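Chapter 5
Setting Out the Play Kitchen

Anyone who has spent a morning in a room full of four-year-olds knows how quickly a play kitchen turns into one big heap, and how long it takes to talk everybody into sorting it out again! In this chapter we slow down and think about the table itself: what goes on it, how far apart, and what a child might reach for first. At the Pistholm nursery we began with 14 pieces and soon went down to seven, and the play got longer and a good deal calmer.
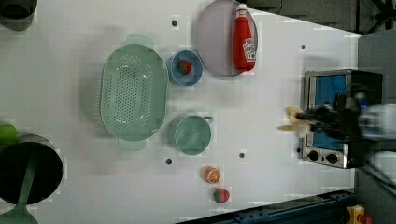 A colander, a bowl with a strawberry in it, a cup, and ketchup on a plate

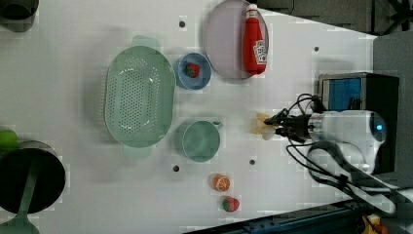 Dishes come before food, in my view. A bowl asks to be filled (and emptied, and filled again), and a plate gives a child somewhere to serve from, so put those down first and leave plenty of bare table between them. Food can follow, a piece or two at a time. We'll come back to pots and pans in Section 2, along with the Prillilmont storage shelves and the whole business of washing up, which deserves more room than I can give it here.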